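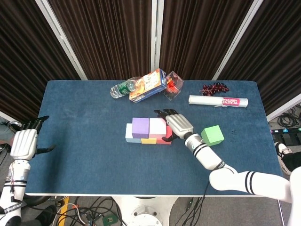 How to Make Simple Pleated Curtains for a Wide Wall

I put off making curtains for years. I could sew a pillow cover, I could take up a pair of pants, I had even made a winter coat for a very patient dog, but curtains seemed to belong to people with huge cutting tables and a van. Then we moved to the house on Ostard Lane, where the long side of the back room is practically all window, and I got a quote for ready-made drapes that sent me straight to the fabric store!

So this is the way I do it now, after several pairs for us and quite a few for friends. These are unlined curtains with pleating tape sewn along the top, the kind where you pull the cords and the fabric gathers itself up. If you can sew a straight line (or a nearly straight one, since a long fold of heavy cloth hides an awful lot), you can make them.

What you'll need

Curtain fabric, and please read the part about measuring before you buy it
Pleating tape with cords, wide enough for the look you like
Matching thread, more of it than seems reasonable
Curtain hooks that fit both your tape and your track
A metal tape measure
Long pins or a big box of sewing clips
Tailor's chalk or a washable marker
Sharp scissors
An iron, a pressing cloth, and a sewing machine with a fresh heavy-duty needle
Drapery weights for the bottom corners, if your fabric is on the light side

Choosing the fabric

Medium-weight cotton, linen blends, and the heavier polyesters all hang nicely and will forgive you for handling them. I'd stay away from velvet the first time. It creeps under the presser foot, it shows every wrong stitch you pull out, and it leaves fluff in the machine that you'll be finding at Thanksgiving.

Take the bolt to the door of the shop if they'll let you, and look at the color in daylight. Then scrunch a big handful of it together and let it drop. You want it to fall in soft, rounded folds and not stick out like a paper bag. Hold it up to the light, too. A brown that looks perfectly solid on the bolt can turn pale and tea-colored with the sun behind it, and you may love that or you may not.

If your fabric has a pattern, ask for the length of the repeat and have them write it on your receipt. You'll need at least one extra repeat for every panel after the first, so the flowers or the stripes line up across the whole window. For a first project a plain color is much kinder. My friend Lensa Moges went straight in with giant parrots, and hers are gorgeous, but she did call me from the floor of her den more than once.

Should you wash it first? If you plan on ever washing the finished curtains, yes. Wash the whole length the way you'll wash it later, dry it the same way, and iron it before you cut. Curtains that creep up above the baseboard after one trip through the laundry are a sad sight. If it's dry-clean only, skip the washing and give it a good steam.

Measuring the width

Put the track or rod up before you measure anything. Brackets have a way of landing a little higher or lower than you planned, particularly in old plaster, and then all your careful arithmetic is for a window you don't have.

Measure the track, not the glass. For pleats with some body to them, you want the flat fabric to be twice as wide as the track. Ours is 177 inches long, so with that doubled, and then the side hems, the joins between widths, and the parts that wrap back to the wall at each end all added on, I came to 418 inches of cloth across. I did think I'd made a mistake. I hadn't, and neither have you, probably.

Divide your total by the width of the fabric on the bolt, and round up to the next whole width. Always up. You can make deeper side hems with what's left over, or tiebacks, or a very fancy bag for your clothespins.

Measuring the length

Measure from the eye of the track glider, where the hook will sit, down to the spot where you want the curtain to end. Do this at both ends and in the middle, because floors and ceilings are rarely level with each other. Use the shortest of the measurements for everything. A curtain that clears the floor by a hair looks fine, and one that drags at one end will bother you every evening when you sit down.

To that length, add enough at the top to fold under the tape and enough at the bottom for a generous double hem. I like a finished hem 6 inches deep, folded over twice, so the cloth inside is just as deep as the hem itself. It gives a nice weight at the bottom, and there's something to let down if you ever move.

Write your cut length on a piece of masking tape and stick it to the machine. I mean it. The evening I tried to keep it in my head is the evening I cut a panel short, and that panel is now a tablecloth.

Cutting

Clear as much floor as you can. Square off the end of the fabric first, by pulling a thread across the width and cutting along the line it leaves, or by using a big carpenter's square against the selvage if the weave is too tight for that. Don't trust the way it was cut in the shop.

Measure down both edges, mark with chalk, join the marks, and cut. With each piece you cut, put a safety pin at the top. Plenty of plain fabrics have a slight nap or shine, and a panel that's been hung upside down will look like a different color next to its neighbors. You only see it once they're all up, of course.

Joining the widths

If a panel needs more than one width, trim off the selvages, or at least snip into them every so often, as they can be tighter than the rest of the cloth and make the seam pucker. Pin right sides together from the top down, sew with a medium-long stitch, and press the seam open. Half widths should go toward the outside of the window, where the eye doesn't travel much.

Heavy fabric wants to slide off the table and drag your seam along with it. Set a chair or the ironing board behind the machine to catch the weight. It makes more difference than any special foot I've ever bought.

Side hems and bottom hem

Fold each side in, press, fold again, press again, and pin. Sew down the full length slowly. If you'd like the stitches not to show, use your machine's blind hem setting, or sit down with a good long movie and do it by hand. I do the sides by machine and the bottom by hand, mostly for the pleasure of it.

I'd leave the bottom hem just pinned or loosely basted for now. Fabric relaxes when it hangs, and loose weaves can relax quite a lot. You'll finish it at the end, when the curtain has had a few days to settle.

Sewing on the tape

Turn the top edge down to the wrong side and press it. Lay the tape over the raw edge, with the hook pockets facing you and the top of the tape just below the fold. At the edge that will meet in the middle of the window, pull the cords free at the back and knot them, then tuck that end of the tape under. At the outer edge, pull the cords out on the front side of the tape and leave them loose, so you have something to gather with.

Pin it all the way along, then sew along the top of the tape. For the bottom line of stitching, start from the same end as before and sew in the same direction. If you go back the other way, the tape twists a tiny bit with every stitch and you get little diagonal drag lines that won't press out. Keep the cords away from the needle the whole time. Sew over one, and the curtain won't gather past that spot!

Pulling up the pleats

Loop the loose cords around a doorknob and walk the fabric toward the door, pushing it along as you go. Pull it up as tight as it will go first, then ease it back out until it matches the width it needs to fill. Tie the cords in a bow and tuck the ends into a hook pocket. Don't cut them off, because you'll want to flatten the curtain again for washing or ironing.

Slip in the hooks, one at each end and the rest spaced a hand's width apart. Check that you've put them all in the same row of pockets (there's usually more than one row), or the top edge will wander up and down.

Hanging and training the folds

Get a helper for this if you can, as a full curtain is surprisingly heavy at arm's length. Start from the outer end and work toward the middle.

Once they're up, open the curtains all the way and run your hands down each fold from top to bottom, coaxing it into line. Then tie strips of soft scrap fabric loosely around the whole stack, one near the top, one halfway, and one close to the hem. Leave it like that for 2 days at least, longer if you have the patience. When you untie them, the folds will have learned where to go, and they'll drop back into place each time you draw them.

Now check the hem. Pin it to its final length while the curtain hangs, take it down, and stitch. Drop a weight into each bottom corner before you close it up.

If something looks off

The curtains gape in the middle: you've pulled the cords too tight. Let a little out of each panel, starting from the outer edge.

The side edges curl inward: press them again with steam and a damp cloth, and check that the stitching isn't too tight. A longer stitch often cures it.

The top flops forward: the hooks are sitting too low. Move them up a row, and adjust the hem if that changes your length.

The bottom flares out: give it a week with the ties on, and try heavier weights.

Questions and tips about lined curtains are welcome in the comments, as I'm hoping to write those up in July.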